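Martti Tikkanen
This month I try to write down every food purchase of our household. I will put my notes in this thread, maybe it helps someone who also has a small budget.

First rule: I keep the receipt until the evening, then I copy it into a paper notebook. I tried an app before, but I always forgot to open it.

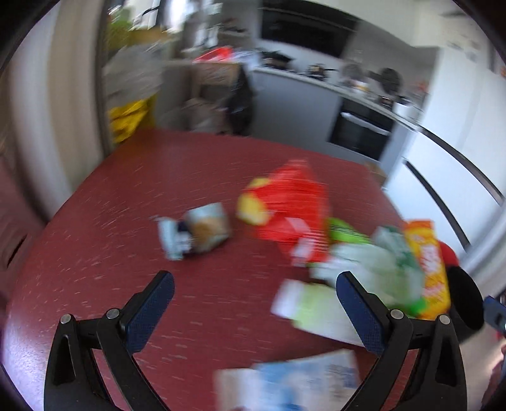 My total for November was 693. It was more than I expected. The bread and the milk were cheap, and most of the money went to small things I bought on the way home.

So I made a second column in the notebook, only for snacks and sweets. In this column I had 113.

I also moved my shopping day to Tuesday. The shop is quiet after seven in the evening, and I can read the price per kilo without standing in somebody's way.

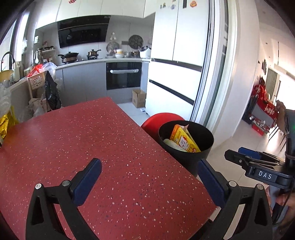

Do I write down the coffee I drink at work? I do, but on a separate page, so it does not mix with the groceries.

One difficulty is when I pay for a friend and get the money back later. For now I write the full price and draw a small circle next to it. When the money comes, I fill the circle. 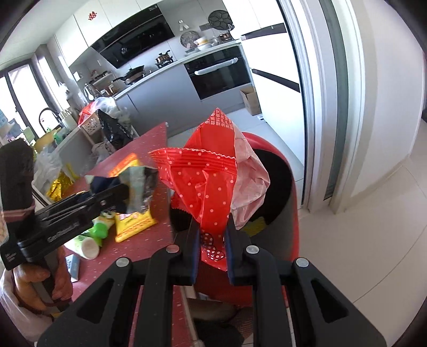 Nelli Rissanen replied that she puts snacks together with normal food, and asked if two columns are not too much work after a long day.

Nelli, it takes me five minutes. I will continue with two columns until the end of winter and then I will compare.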